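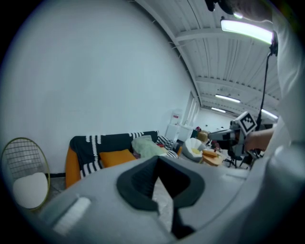
Plivenex HG hand-held grippers, the pair
Reviewed July 2, 2022

The sales page says you can hand these to anyone and have usable demonstrations by lunch. I doubted that when I ordered and I still do.

Our set cost $1736 with the Histlow software license, and I ran 54 pick-and-place takes before writing a word. Of those, 19 had tracking bad enough to throw out. Most of the bad ones came when I turned my wrist far enough to hide the checkered marker from the other unit's camera. The manual gives this one sentence.

The black rubber finger pads are good. They hold a mug handle or a pillow corner without much squeezing, and the V shape centers thin things nicely. The gray housing is another matter. It takes up a lot of the wide-angle view, low down, right where I want to see what I'm reaching for.

The cable is a nuisance. I ran it up my front and it still tugged.

Compared with the older Pristley pair, tracking is better and the trigger is worse, stiff for the first half of its travel. Support promises a softer spring in September. At this price I'd wait for it.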